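Wrist camera and pick order — student picking project, plate task
Thu 3 February
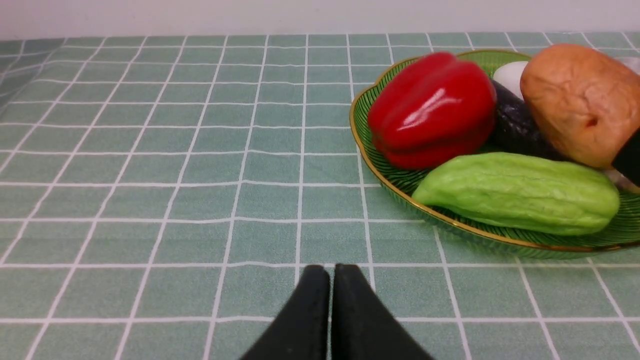 Post 1 — hamby_lab
Student project, second term. The arm has to clear a plate of imitation vegetables and put each one on the bare half of the cloth. Two-finger gripper, wrist camera only. We have 2,000 attempts logged since November. The pepper is reliable. The chayote is where most of the failures come from: the fingers close on it lengthwise and it rolls. Should we fix the pick order or let the planner choose?

Post 2 — corkelier
Fix it. The chayote lies in front of the pepper and the aubergine, so take it first and everything behind is easier to reach. Close across the short axis. If your planner is choosing the long axis, your angle is probably out by 90 degrees somewhere.

Post 3 — bomora_3
Disagree. A fixed order only works while the plate is laid out the same way. Ours failed at the club round when the judges turned the plate. Score each grasp and take the best one.

Post 4 — corkelier
Scoring is fine if the detector is good. With a wrist camera at that height, part of the plate is outside the view. You would be ranking whatever happens to be visible.

Post 5 — hamby_lab
The angle was a good call. We had the image axes swapped in one function. I reran 13 chayote picks with it corrected and 2 failed, both by touching the rim of the plate on the way down.

Post 6 — oh_gripper
On the rim: glass is a poor surface for depth sensing. If you take the plate height from depth, stop. Measure it by hand and enter it as a constant. Also check highlights on the pepper, as ours was split into 3 detections under the same sort of light.

Post 7 — bomora_3
Seconded on the glass. I still would not fix the order. Move the camera to a second viewpoint before ranking — it costs a little time per pick and deals with the visibility objection.

Post 8 — corkelier
It deals with part of it. The egg shape between the pepper and the potato will be mostly hidden from a lot of angles.

Post 9 — hamby_lab
We will try the second viewpoint with the plate height as a constant. The grid on the cloth should do for a rough check of the camera pose, once we have pulled it flat. Will post the logs when the run is finished.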